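Progress report to Zondico: safe practice rules for tabletop handling
Janstead, Zosdale site
Reporting period ending in March

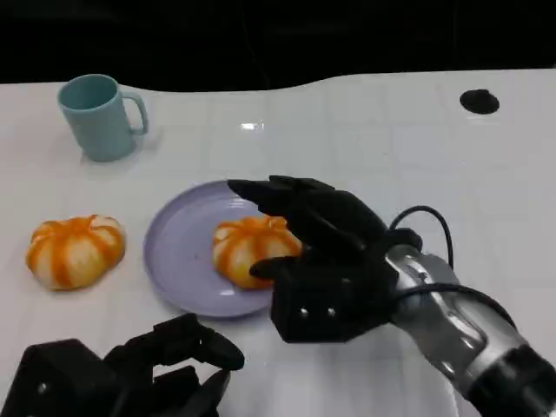
Plate and bun task at the Zosdale bench, right hand at the plate.

Work in this period went into the written rules for two-handed tabletop handling, which is the second of the deliverables in the grant. The draft is complete apart from the section on cables. All bench work has been run under it since the middle of the period, and most of the changes listed below came from that use.

Status of the rule set

The rules now cover bench setup, operator position, hand clearance, stopping and restarting, and record keeping. Each rule is written as one instruction with one person responsible for it. Earlier versions mixed instructions with background, and operators told us they skipped the long paragraphs. The background has moved to an annex.

Hand clearance was the hardest section to settle. The first draft said that the hand not in use should be parked away from the table. Operators found this slowed every two-handed task, and some of them stopped following it. The current wording allows the idle hand to wait low at the near edge of the table as long as it is not touching any object and has no motion command queued. The working hand may then approach. We think this is a rule people will keep to, and the logs so far support that.

Objects that are not part of a task, such as a mug on a plate task, may stay on the table if they are listed on the task sheet. Unlisted objects mean the run does not start.

Trials completed

We logged 1,936 runs under the draft rules against a target of 1,000. The surplus comes from short tasks, which are quick to reset, so it should not be read as being ahead on the longer ones. Those are on schedule.

There were 2 stops for a rule breach. In one, an operator reached over the table before the stop light had changed. In the other, the task sheet was from an earlier version and did not match the objects set out. Neither led to contact or damage. Both were written up the same day, and the task sheets now carry a version number that has to be read aloud before the first run.

Cables

External cables at the wrist and forearm need their own section. The current draft only says that they should be checked at the start of a shift. That is too thin. A loop that is fine with the arm drawn back can sit quite differently with the arm extended – the check has to be done in both positions. Wei is preparing a limit for loop height and a simple gauge for measuring it. We expect the text in time for the next review.

Training

All bench operators have completed the short course. The refresher is set at every 300 runs per operator, counted from the log. Night shift operators asked for a printed copy of the stopping rules at the bench, and this has been done.

Spending and requests

Spending is within the approved budget. The gauge was not in the original plan but can be paid for from the materials line. We ask Zondico to confirm that the annex may be published along with the rules, and to name a reader for the cable section before the next Monday call.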